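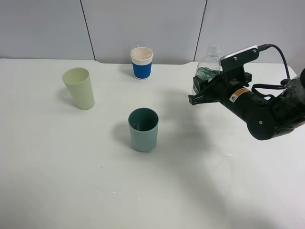 June, late, gone eleven

Long day and I want to get it down before I forget the order of it. The arm let go of the bottle again. It was run 17, and up to then I'd have told anyone who asked that the pouring was sorted.

What happened, as far as I can tell. The arm had the bottle up and was starting to tilt over the green cup when the grip went slack. No alarm, no stop. The bottle went down on its side and rolled, and by the time I'd hit the button there was water across the table and some of it on the floor by my left foot. The arm carried on with the whole pour holding nothing at all, then put its nothing back down very neatly. That bothers me more than the spill. It should have known.

The log says fault 1287, which the Bartoš manual lists as "grip current out of range" and leaves at that. It came up 8 seconds after the drop. Libor thinks the message is queued behind the camera data and only gets out when there's a gap. He may be right. I think the threshold is wrong as well, and we argued about it over lunch without getting anywhere.
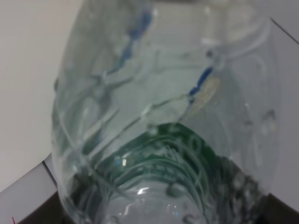

The trouble with a thin bottle is that it gives when you squeeze it. Full, it pushes back and the gripper reads a good firm hold. With most of the water gone the sides bend in, the motor sees less load, and the software takes that as a reason to ease off. So it eases off, and the side springs back, and so on until there's no hold to speak of. We set the figures with full bottles in the spring and never went back to them. My fault as much as anyone's.

Zuzana came down at three and asked whether it could have been somebody's hand under there. I said the guard rule still stands, no reaching in while it's powered. She said Rogério had been reaching in to straighten the cups, and he had, I saw him do it twice last week and didn't say anything. So I've said it now. He took it well enough. New sheet goes up on the door tomorrow.

Spent the rest of the afternoon on cups only, no water, with the grip limit fixed by hand so it can't ease off by itself.

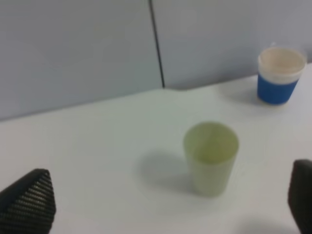

Lining up on the pale green cup, blue one behind.

Wrote to Aseck about the delayed fault. No answer yet. Danica wants 2 pages on it for Miresetti by the end of the week, with the log attached, and I haven't started.

Socks still damp. Must ring Hedvika back about the car.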